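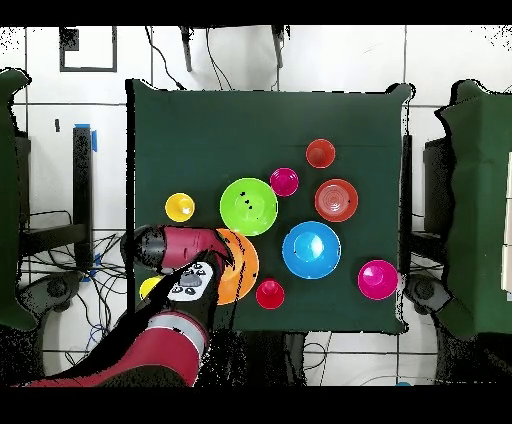
Does a home saliva test for cortisol tell you whether you are stressed?
It tells you how much cortisol was in your spit at the moment you collected it, and very little beyond that.

The distinction matters this November, as Runach begins selling its Tramasier kit to the public at $187 a box. Buyers get four collection tubes, a prepaid mailer and access to an online report that assigns them a "stress age." The company says the score rests on a study of 58 adults. It has not published the study, and a request for the data brought back a brochure.

Cortisol in saliva is a real and useful measurement. Labs have run it for decades, and doctors order late-night samples when they suspect certain adrenal problems. The trouble starts with what happens before the tube reaches the lab. Levels climb sharply after waking and fall through the day, so a sample taken half an hour late can look like a different person's. Food, brushing, bleeding gums, steroid creams and inhalers can all throw off the number.

The Tramasier leaflet covers this in one paragraph. It asks users to avoid "large meals" and to collect "in the morning." It says nothing about writing down the time of waking, and the mailer has no space for it.

"I could not interpret that sample, and I have been reading these results for years," said Mircea Pîrvu, an endocrinologist at the Hodoroagă clinic, who was shown the leaflet. "A morning value without a wake time is a number on a page."

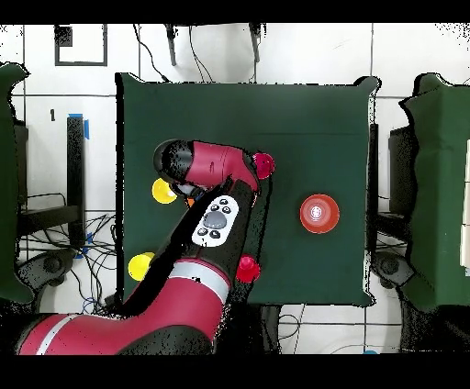 Pîrvu also questioned the shipping. The kit allows five days in the mail with no cold pack. Runach says its tubes contain a stabilizer, but would not name it or say how it was tested in summer heat.

Teodor Buzatu, product lead at Runach, defended the kit in a phone call. He said it was meant for "wellness awareness" and was never intended to diagnose anything. Asked why the report then advises some customers to buy a supplement, he said the recommendations came from a partner company, Rendwood, and were optional. He declined to discuss whether Runach is paid when a customer orders — the terms printed on the box lid say it "may receive compensation."

Anyone with lasting fatigue, unexplained weight change or easy bruising should see a doctor, who can order the same kind of test with proper timing instructions. Runach says a revised leaflet is being drafted and gave no release date.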